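Open days for household robots usually take place in a mock apartment. The furniture is new, the cabinets hold three props each, and the lighting was chosen by whoever tuned the vision system. Giltorwood held its November demonstration in a lived-in home in Tendley instead, and I think the choice deserves more attention than the robot got.

The machine is called Tosh. It has two arms, two fingers on each, and software from Plunau that takes a plain-language request and breaks it into motions. Visitors were handed a sheet with the test history: 1,754 logged attempts at kitchen tasks, of which 124 had been stopped by an operator. The sheet did not say how many of the rest had ended with the object in the right place. I asked and was told the figure was being compiled.

A refrigerator is a sensible test. It has a hinged door with a flexible gasket, a clear shelf that depth sensors tend to handle badly, and white surfaces that give a vision system few features to track. 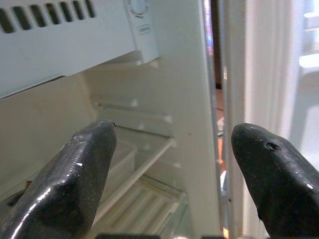
The refrigerator interior between the two fingers of the gripper.

My first complaint concerns reporting. A stopped attempt is an easy thing to count, and it says little about quality. An arm can complete its planned motion, report success, and leave a bottle leaning on the edge of a bin. Anyone who has run acceptance tests on a packaging line knows the difference between a cycle completed and a part accepted. Home robotics still publishes the first number.

My second concerns wear. Fingertips are consumables. A coated fingertip picks up scuffs and gouges, and its friction changes with its surface. If the grip force was tuned on new fingertips, the results describe new fingertips. The sheet listed no replacement interval.
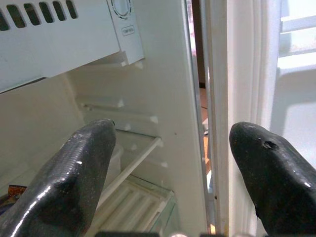 Lewis Hepburn read a draft of this and disagreed: "You're asking for a maintenance schedule from a prototype. Get the door open reliably first, then worry about how many doors a fingertip is good for."

I take the point, though I would reverse the order. Reliability measured without a wear figure is reliability on the day of the test. Industrial buyers stopped accepting that a long time ago, and they have technicians on site. A household has a drawer of batteries and a screwdriver.

What the demonstration did well was refuse to tidy up. There were toys on the floor, and cables ran where cables run in a home.

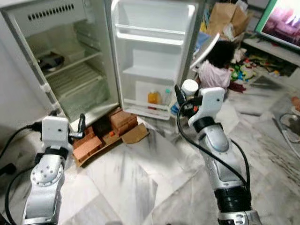

Those conditions cost speed. The motions I watched were slow, with long pauses before contact, and a visitor beside me gave up after the second one. I would keep the pauses. Nearly 40 of us had come, most expecting something quicker, and a faster run in a cleared room would have pleased us more and told us less.

Cameras at the gripper bring their own difficulty. They give a close view of the contact point, but they travel with the arm, so a quick move smears the image at the moment the planner could use a clear one. The usual answer is to slow down or to rely on a second viewpoint — both have a price, and neither appeared on the sheet.
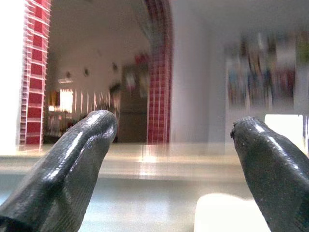

Gripper camera view, with motion blur across the counter and the tiled opening.

I would ask Giltorwood for 2 additions before the next open day: a placement result for every attempt, and the age of the fingertips when it was made. Neither needs new hardware.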